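Why Is Plastic Wrap So Crinkly?

Noise, shine and snacks, explained by people who have been shushed
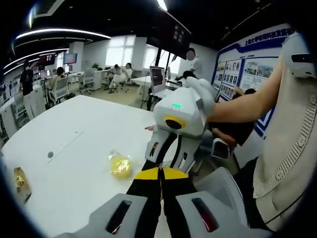 Something round and yellow in clear plastic, on a white table. Look for the bright spots on the wrapping.

Try opening a snack quietly. Go on. Pick a moment when everyone in the room is reading, and pull the wrapper very, very slowly. You will find that it makes the same racket as before, only now it lasts longer.

Clear plastic wrapping is thin, but a lot of it is also stiff. When you squeeze it, it doesn't squash smoothly like a sock. It bends into hundreds of tiny creases, and each crease likes to stay where it is. Push a bit harder and the crease suddenly pops into a new shape. Each pop makes a click. Lots of clicks, one after another, make a crackle, and a crackle makes your teacher look up.

Going slowly doesn't help much, as the creases still have to pop. You are just spreading the clicks out so that more people can enjoy them.

What about the shine?

A flat sheet of clear plastic lets most light go straight through, and bounces a little of it back. Crumple the sheet and you get lots of small surfaces pointing every which way. Some of them are bound to be tilted just right to bounce a lamp or a window into your eye. Those are the bright spots. Move your head and they jump somewhere else, as if the plastic were trying to get your attention. (It has already got it, see above.)

So why wrap things at all?

Plastic keeps dust and fingers off. It can also slow down drying, so food stays soft for longer. Some things come with their own wrapping, of course. An orange has a peel, and the peel has never once woken up a baby.

Try it yourself

Find a clean candy wrapper and a clean cloth napkin. Ask a friend to close their eyes and stand 7 big steps away. Scrunch one, then the other. Can your friend tell which is which? Lorcan McGrath, who helped write this page, tested it on his grandfather in April. His grandfather guessed right every time and then asked where the candy had gone.

Put the wrapper in the trash when you're done. Everyone will hear you do it.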